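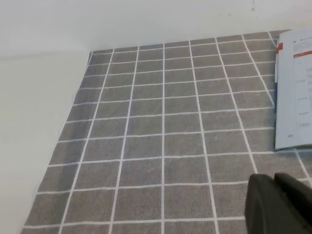

Should Collstead tear down Claeys Field and build a new ballpark by the highway? I'd fix the old one and keep it where it is.

The Skarnero plan puts 4,000 parking spaces' worth of traffic talk ahead of baseball. Claeys Field is four blocks from the high school, and kids walk there after class. A park off the highway means a car ride for every practice.

The old grandstand needs a new roof, and 86 seats on the third base side have been roped off since December. Those are repairs. The town put them off for years and now calls the place worn out.
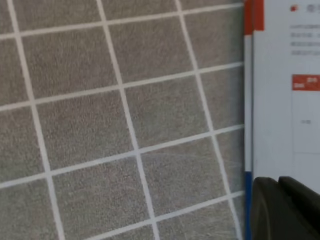 What the town would lose

Summer league games draw 200 people on a good night. Many of them eat on Prament Street first. Move the team and those diners lose their Friday crowd.

I brought this up after the last home game and got some pushback.
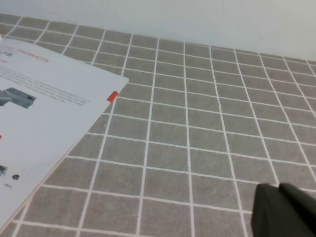
Dalva Sales told me the outfield floods every spring and no roof will change that. She would take the new park tomorrow. I agree about the drainage, and it should be fixed before the seats.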